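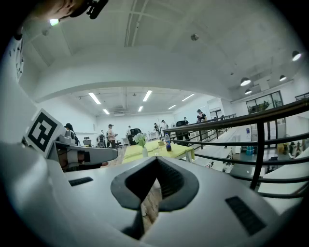

Open workspace

An open workspace (also open-plan office, or in older writing "general office") is a large undivided room in which many people work at desks without walls or full-height partitions between them. The term covers a wide range of layouts, from long rows of identical desks to mixed floors with lounges, benches and loosely marked project areas. A common variant is the two-level open workspace, where an upper floor looks over a railing onto a lower one and both share the same air, light and noise.

Supporters of the format say it encourages conversation, saves money and lets daylight reach more people. The second claim is easy to check and usually holds. The first is repeated far more often than it is tested, and the third depends on where the windows are.

Terminology

The words used for these rooms are not stable. "Open plan" once meant only the absence of walls. "Open workspace" is now used for offices, shared studios, teaching floors and rented desk space, sometimes all within the same building. "Activity-based" usually means that desks are not assigned, though sellers apply it to rooms where everyone has sat in the same place for years. The Standis glossary, a trade handout that circulates among fit-out firms, lists 13 separate names for what appears to be one kind of room.

Two-level layouts

In a two-level workspace part of the upper floor is left out, or was never built, so that people upstairs can see down to the level below. The edge is closed with a railing or a glass panel. Metal railings with horizontal bars are widely used and are cheap to paint and repair. Some building codes and many parents object to horizontal bars on the grounds that children can climb them, and for that reason vertical bars are more usual where the public is admitted.

Curved edges are often chosen for the upper level. Brochures describe the curve as "softening" the room or "guiding movement", and neither phrase has a clear meaning. A curved railing costs more than a straight one and leaves odd pockets of floor that do not take a rectangular desk. These are generally filled with plants or a printer.

Designers also claim that the sight line between floors brings teams together. Evidence for this is thin. A survey of the Kaltcombe building, which houses 122 desks on two levels, found that people upstairs could name most of the teams below, while those below could seldom name anyone upstairs. The survey's author, Lợi Lâm, warned against reading much into the result, as the lower floor had the kitchen and everyone passed through it. Later articles quoted the first finding and left out the warning.

Lighting

Rectangular fluorescent panels set into a lower ceiling are the standard source of general light. They give an even, flat brightness and are easy to maintain when the ceiling can be reached from a stepladder. In the high part of a two-level room they cannot be, and a failed tube may stay failed until a lift is hired. Many owners have replaced the tubes with LED panels of the same shape, so a visitor often cannot tell which type is in use.

Pendant lamps are hung in addition to the panels, most often over shared tables, stairs or the open void. Black shades with a light underside have been popular for some time. Their practical effect in a room already lit by panels is small, and in a bright white interior it may be close to nothing. They are there mainly for looks – a fair enough reason, although the product literature tends to speak of "zoning" instead. The Koster range of pendants was sold with the statement that it "defines areas of focus", with no account of how this had been measured.

Glare is a particular problem of two-level rooms. A lamp that hangs at a comfortable height for the lower floor may sit at eye level for someone standing at the upper railing.

Color and finish

White walls, ceilings and desks are the usual choice. White paint reflects light well and is simple to touch up. It is often said to make a room feel larger, and most people would probably agree, though how long the feeling lasts after the first week is another matter. Wooden floors are used to offset the white. They scratch under chair wheels and are louder underfoot than carpet, a drawback often left out of the sales material.

White desks show pen marks, coffee rings and dust. Cleaning schedules written for gray or wood-colored furniture tend to prove too light.

Noise

Noise is the most common complaint. Speech carries well across a hard floor and under a high hard ceiling, and a void between levels gives it a second route. Typical remedies are hanging panels, rugs, thick curtains, phone booths and rules about calls. The Flomum booth, a one-person cabin with a door, is a frequent purchase in rooms whose walls were taken out to save money. At a list price of 2,000 dollars each before delivery, a few of them can use up much of that saving.

Rules about calls work for a while. No good figures exist on how long.

Fire safety

A void between floors lets smoke rise to the upper level, so two-level rooms usually need detectors on the high ceiling as well as on the lower parts. Detectors on very high ceilings can be slow to respond and hard to test. Codes differ on the permitted height and spacing, and general articles, this one included, are no substitute for the local text.

Space per person

Published comparisons often state that open workspaces need less floor area per person than rooms with walls. The figure depends on whether the void is counted. If the missing part of the upper floor is treated as usable space, a two-level room looks generous; if it is left out, the same room can look crowded. A widely copied table gives 90 square feet per desk without saying which method was used.

See also

Cubicle
Mezzanine
Pendant light
Room acoustics
Shared desk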